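April 22, 2018

Moved house, digitally speaking 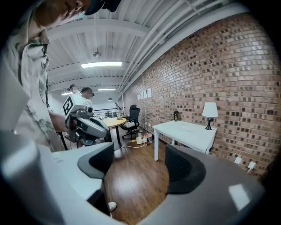
Camouflage shirt, blue face mask, dark cap.

Well, I finally did it and wiped the old laptop. I'd been putting this off for months, as the old system was limping along quite nicely and I'm fond of things that limp, but last night it refused to open my photo folder for the third time and I lost my temper with it. So out it went, and in came Holta, a little Linux distribution I'd been reading up on during lunch breaks.

First impression: very brown. The whole desktop is the colour of gravy (you can change it, I've looked) and the clock sits at the bottom left, where I keep trying to click on it thinking it's the menu. The install took 19 minutes, and then there were 689 updates waiting for me, which took the rest of the evening. The broadband out here in Plisthorpe is not what you'd call quick. I made toast. I made more toast.

The printer was the part I'd been dreading, and it just worked! Plugged it in, a little box popped up, out came a page. Sound was another matter. The speakers were fine but the headphones gave me a sort of faint frying noise, and I tried 6 different settings before noticing the plug was only half in — so that one's on me.

One odd thing: the calendar opened at January 1899 and wouldn't budge until I'd set the time zone by hand. The nearest place on the list was Milidmont, so according to my computer that's where I live now.

I copied my documents back from the spare drive this morning, and all my music too, except that everything under Ní Mhurchú has come out with question marks where the accents ought to be. I think the drive is formatted in some ancient way that doesn't like them. I've renamed one album by hand and I'm not doing the rest until I've found a script for it.

There's a new version due in May, with a proper file search apparently. I'll probably wait a week or two before I let it anywhere near this machine. Still need to sort out backups, and change that brown.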